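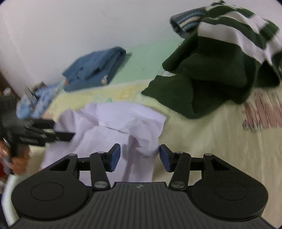

Pale shirt and the green jumper, on the bed

Search this list Go

Home | Archive | Threads | Subscribe | Help

Re: folding on the bed, msg 2377
From: Fiona Farquharson

Rajeshwari, quick one before work, sorry for the typing.

Shirts - do them on the bed, yes. Collar up by the pillows, smooth from the middle outwards, then sleeves. Don't start with a heap of knitwear next to you, it creeps back over evrything. Jumpers first, big green sort especially. Fold in half, arms in, thirds, done. Never hang them, shoulders go.

Big light pieces are a pain for one person. Get somebody on the far side if you can. Long edge straight first, worry about the creases after.
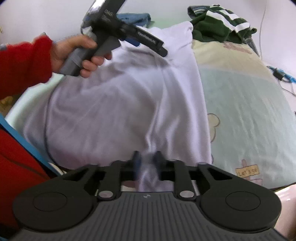
Lavender cloth spread on the bed, folded clothes by the top corner

Creases like those I'd flatten by hand and leave it. Iron only if its going on show. Magnus swears by a damp flannel, never worked for me.

Will look at your drawer question tonight, about 5 ish.

Fiona

> Rajeshwari Poojary wrote:
> Hello all, moving to the Drummond Road flat in November and
> have 13 shirts plus jumpers to get into one chest of drawers.
> No table big enough. Is the bed all right for folding or does
> it make the creases worse? And do jumpers go top or bottom?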